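Print this page | E-mail this page

Brultunen Project: Interim Report
Submitted by Tracey Bloxham, Skultcombe

2. Collecting the examples

The project gathers examples from which a learning system may be taught to clear a table. Crumpled brown paper was chosen as the first object -- its shape is never quite the same twice. Work began in October, and 232 examples have been recorded.
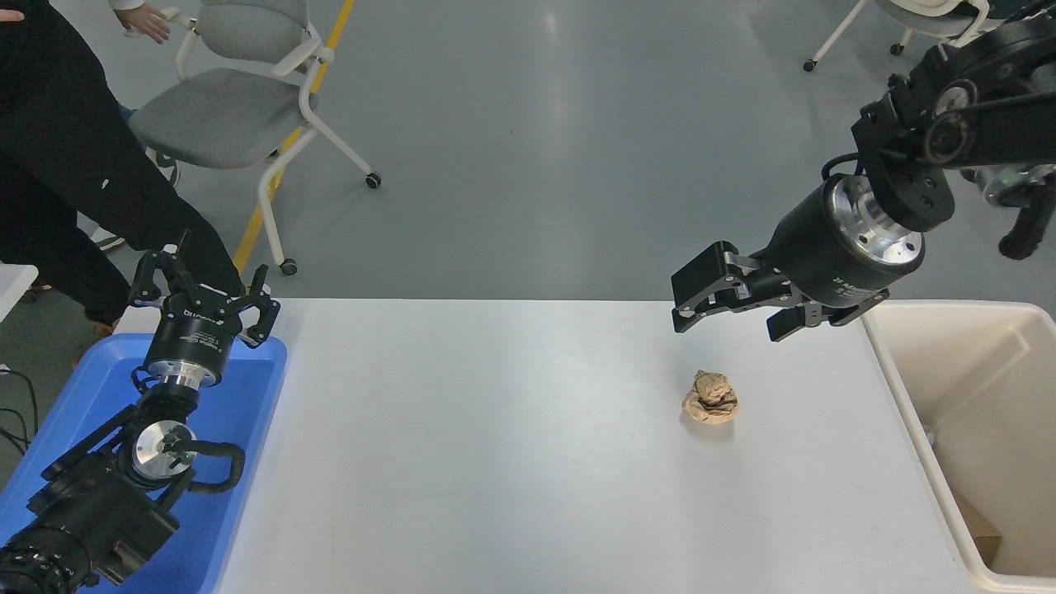

3. Checking and sorting

Each recording was watched in full before it was accepted. Of the first 70, seven were rejected, mostly for pauses in the movement of the arms. The starting place of the paper was varied between attempts.

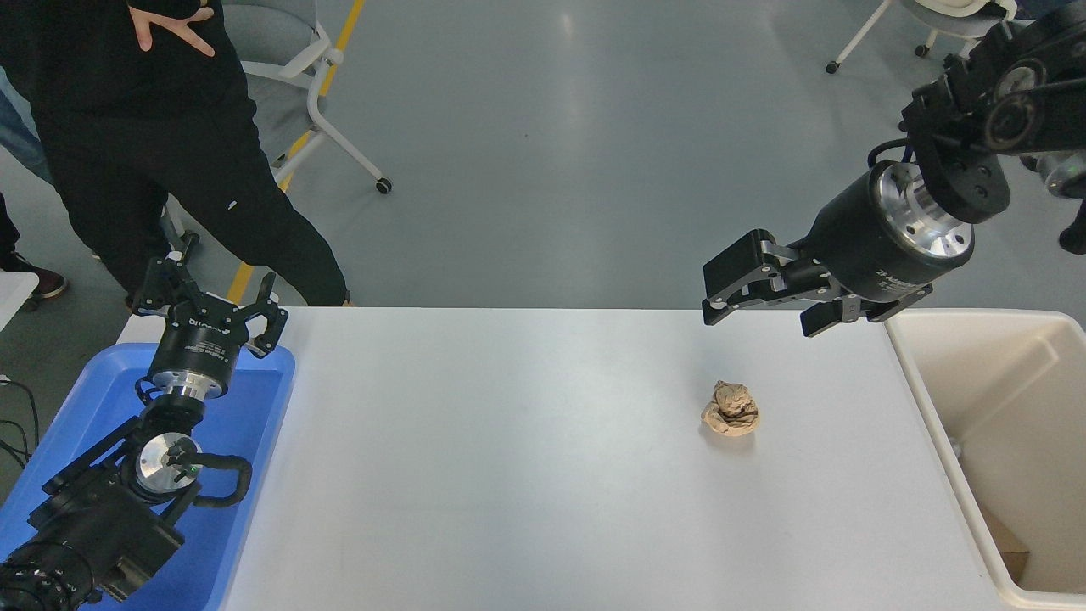
Rejected recordings were kept in a separate folder, as the Dunmore group had advised. A further 19 await checking and will be covered in the final report.

Print | E-mail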